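Robot Handling Workshop – notes for session 2
October 2025

Welcome back, everyone! I've typed these up from my own scribbles, so forgive the shorthand. Last time we stuck to blocks on a bare table and most of you were bored by the end (fair enough, so was I). For this session we move on to clutter, and I think it's the most fun part of the Junda project.

Clutter means lots of small things touching each other – paper, foil, yarn, fuzzy stuff – and you have to get one out without dragging its neighbors along. Come in slowly from above, stop, look at both finger pads, and only then close. If you're working in pairs, agree out loud who goes first.
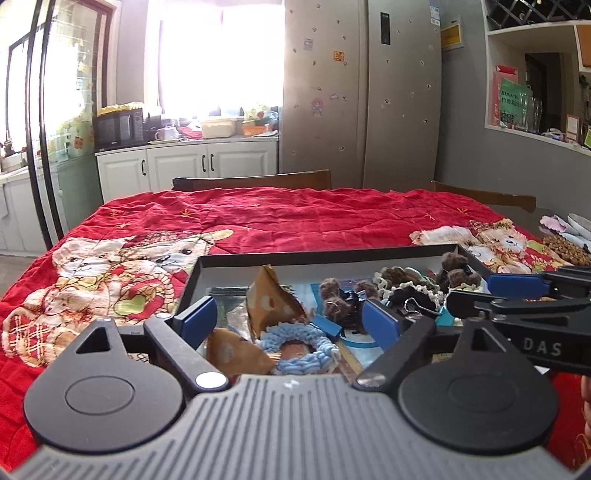 Fig. 1. Two grippers at a box of craft items, pads just over the contents.

Look at how different those things are to pick up! A pompom bear squashes, so you can be a bit sloppy with it. Flat paper pieces are my least favorite, and I usually go for a corner or a fold. With the binder clip, try the body before you try the wire handle.

For your logs: one line per try, please, with the item, which hand, and whether it came out clean. The Lenden group filled in 228 lines last term and I read every one of them, so do write neatly. I'd like 40 from each pair.

Before next time, read the Tautahi handout on soft objects and bring one small thing from home that you think will be hard to grab. Nothing breakable!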